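The Rag Drawer
Tuesday, April 30, 2024

Hello again from Pratport, where it has rained on every one of my laundry days and I have cloths hanging off the backs of all the chairs.

Back in February I told you I was going to stop buying paper towels and see how long I could stand it. Well, I'm still standing it! A lot of you have written in with questions (and a few with warnings), so this issue is all cloths, all the way down. If you came for the soup recipe, that's been pushed to next time, sorry.
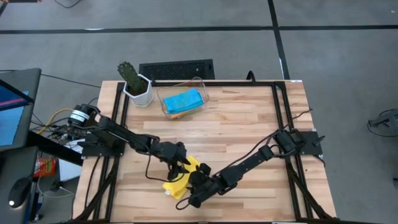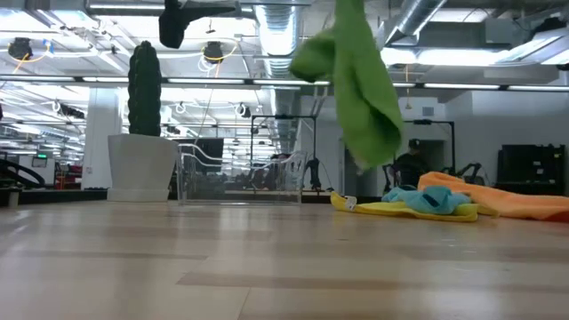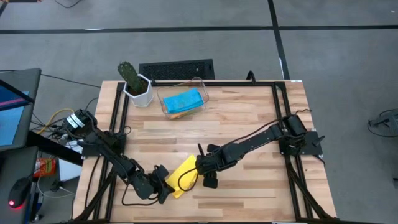
Skye Laing wrote to say she had tried the same thing two years ago and quit after three weeks, and that the cloths themselves had been fine, it was the smell that got her. She'd wipe up some milk, hang the thing over the faucet, and by the next evening the whole sink area smelled like a pond. She wanted to know if I'd run into that yet or if I was "still in the honeymoon part."

Oh, Skye. I ran into it in the first week. I blamed the drain, then the dog, then a perfectly innocent bag of potatoes, and I had the cupboard under the sink emptied out onto the floor before I thought to pick up the cloth and sniff it. So let me start there, and then I'll get to everybody else.

The smell

A cloth that sits in a damp lump goes sour. I knew this in the way you know things your grandmother said and still went ahead and left mine in damp lumps. Hanging it over the faucet is only a bit better, as it folds in half over a wet pipe and the inside never gets any air. What I do now is wring it as hard as I can, shake it open, and hang it flat from a hook by one corner. I put up a row of little hooks on the side of the fridge, the magnetic kind, and that alone made a huge difference.

The other half of it is changing the cloth a lot sooner than feels reasonable. I was trying to get a couple of days out of each one, I suppose out of some idea of thrift. Now a kitchen cloth gets one day, and if it has touched milk or egg it goes straight to the wash. Anything to do with raw chicken and I still reach for paper, yes, there's one roll left in the house and it lives on top of the fridge where I have to get a stool. You can write in and scold me if you like. I'd rather be scolded than spend a weekend on the bathroom floor.

And don't drop a wet cloth into a closed hamper! I did that with a whole week's worth and opened the lid on Saturday and had to leave the room. They go over the edge of an old wire basket until they're dry, and then they can sit as long as they please.

What to buy, or not

Plenty of you asked which brand. I bought a pack of Weketti cloths to begin with, $26, which I thought was steep for something I planned to mop up coffee with. They're good. They're thick and they grab water well from the very first wash. The edges have started to curl on a few of them and I don't much care. Would I buy them again? Probably a smaller pack.

The ones I like best, though, came out of my own linen closet. I had a set of bath towels so thin you could read through them, and I cut them up one evening in front of the TV. Now, I did not hem them. I told myself I'd hem them later. If you have never put unhemmed towel squares through a washing machine, I can tell you that they come out looking like they've been in a fight, with strings wrapped around everything, and that you'll be picking fluff off your black pants until summer. So hem them, or run a zigzag stitch along the edge, or get yourself some pinking shears and hope. I borrowed my neighbor's sewing machine and had them all zigzagged in 40 minutes, and most of that was threading the bobbin wrong.

Old T-shirts are wonderful for windows and mirrors and hopeless for spills. They just push the water along the counter and onto your socks. Old flannel pajamas are the best dusting cloth I've ever had. Dish towels with pictures on them (you know, the souvenir sort) don't absorb anything where the printing is, so mine have been demoted to wrapping bread.

Microfiber, since I know somebody's about to ask. I have some and I use them on the stove top, where they really do get the grease off. I wash them apart from the cotton ones or they come out wearing all the lint in the machine. I don't love how they catch on my dry hands, it makes my teeth itch, but that's a me problem.

Colors

I was very much against having a color system. It seemed like something for people who label their spice jars on the lid and on the side. And then one morning I wiped the table with a cloth and had a sudden, horrible feeling that I'd last seen it in the bathroom. I gave in by lunchtime.

My system is as simple as I could make it. Light colors for food and dishes, dark ones for floors and anything the dog has done, and stripes for the bathroom. That's it. Write it on a card and tape it inside the cupboard door if you live with other people, and then be prepared to say it out loud anyway, many times, in a cheerful voice. If your cloths are all the same color, a stitch of bright thread in the corner does the job just as well. One reader told me she snips a corner off the floor ones, which I think is brilliant and wish I'd come up with.

Washing

I do one cloth load a week, hot, with the regular amount of soap. I'd been using more soap because they were dirty, you see. It doesn't rinse out, and then you have a stiff cloth that won't soak up a thing and smells faintly of perfume on top of pond. When I cut back, they softened up within a few washes. Skip the fabric softener altogether, for the same reason you'd skip putting a raincoat on a sponge.

I've been using Flivo, the unscented powder, mainly because it's what they had at Tsuji when I went in for the hooks. It does fine on coffee and on tomato. It does nothing for turmeric and I doubt that anything does. I've got a couple of cloths that will be yellow-orange in patches for the rest of their days, and I've decided those are curry cloths now and that's their job.

For the really sour ones, I boil them. Big pot, plain water, ten minutes at a simmer with the window open, then into the machine. Do NOT do this with anything microfiber, and do not do it while you're on the phone with your sister, as I did, and let it boil down until the bottom cloth scorched to the pot. The pot is okay. The cloth is a floor cloth now.

Drying outside is best if you can manage it. Sun does something to cotton that I can't get any other way, it comes in crisp and smelling like nothing at all. With the weather we've been having, mine have mostly been indoors, and I give them ten minutes in the dryer at the end so they don't feel like cardboard.

To fold or not to fold

This one got heated in the replies! Some of you fold them in thirds and stand them up in a row, and I salute you. Some of you said folding a rag is a crime against your one free evening. I started out folding. Then I was folding only the nice ones. These days I throw the lot into the drawer loose and shut it with my hip, and I've noticed that I use them more that way. When they were in neat little stacks I didn't want to spoil it and I'd go looking for the paper roll.

The one thing I'd say is, give them a drawer right by the sink, a good one. I had mine in the hall closet at first and of course I never walked to the hall closet with juice running down the counter. I moved the potato masher and all those gadgets I never touch to the hall instead and haven't missed a thing in there, except the masher, which I went and got back.

Before I go

A few people have asked if I'm saving money. I am, a little, if I leave out the Weketti pack and the hooks and the thread. Ask me again in the fall.

And to Skye, who I hope is reading: try the corner hook before you give up on it for good. If your kitchen still smells like a pond after a week of that, write and tell me and I'll mail you a roll of paper towels myself.

Next issue is the soup, I promise. It's the one with barley, so if you don't have any in the house, put it on your list.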